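4.2 Mixed contents and what the bin floor does to them

Most of the sorting literature assumes a bin holds one kind of thing. Ours didn't. The shared bins at Stulton took whatever people had in their hands at the end of a shift – lunch, small tools, bits of packaging – and the contents drifted from week to week. We logged 83 bin-days across two rooms. Of these, 66 had at least one food item and one hand tool in the same bin. More than we expected, and the reason this section got longer than planned.

Three things to report. First, where stuff ends up. Round items travel. Fruit put down in the middle was usually found at a side or in a corner by the next check, and small cylinders (caps, lids, short tubes) did the same and tended to finish up touching something bigger. Long items stayed closer to where they were dropped, handle angled, shaft low. See Figure 4 for a typical mix: fruit, a small white cap-like piece against it, a green-handled tool lying apart from both.

Second, the metal. Bare bins get scuffed fast and the scuffs matter for finding things. Small pale items on a scratched gray floor were missed more often at the quick check than anything with color. Bright handles were hardly missed at all. Reflections caused some trouble too, esp. for red and orange items, which sometimes got written down twice on the tally sheet, once for the item and once for its blur in the metal. We corrected these by going back to the bin wherever the bin was still untouched. Where it wasn't, the entry was dropped.

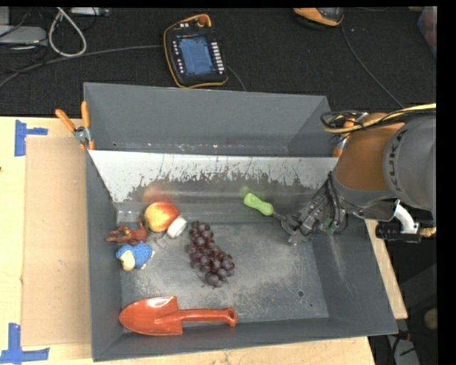 Figure 4. Mixed contents in a gray metal bin: apple, small white cylindrical object, tool with lime-green handle.

Lanying Yin objected at the March review that food and tools should never have been allowed in one bin to begin with, and that a study of how they mix is a study of a bad habit. Fair. But the habit was there before we were, and the rule against it (posted at both doors) had no visible effect on the logs. We kept the bins as people used them and changed nothing until the second phase.

Third, the divider trial. A loose divider was fitted to half the bins in the second phase, food on the left, the rest on the right. It worked for large items. Small ones went wherever there was space, and a cap from a drinks bottle was treated as food by some people and as rubbish by others, which our form had no box for. Lanying Jiang re-coded these by hand using the rule in Appendix B. Agreement with the first coder was good for tools and fruit, poor for caps and lids. We report the two groups seperately for that reason.

A note on bin depth. Tall back walls hide what sits at the foot of them if the person checking stands behind the bin. Checks from the front only, after week 2. Earlier entries are kept but flagged. Soft fruit is not covered here, too few cases – see 4.3.

Filed under: Workplace Storage / Sorting Studies
Shares 4 | Comments 3

Ruaridh Yule
Did the dividers stay put? Ours slide about as soon as anyone drops something heavy in.

Hongmei Liao
They slid. Some tape in the corners helped, it's in the appendix.

Xinyi Cui
Would like to see the cap numbers split by size if you still have the sheets.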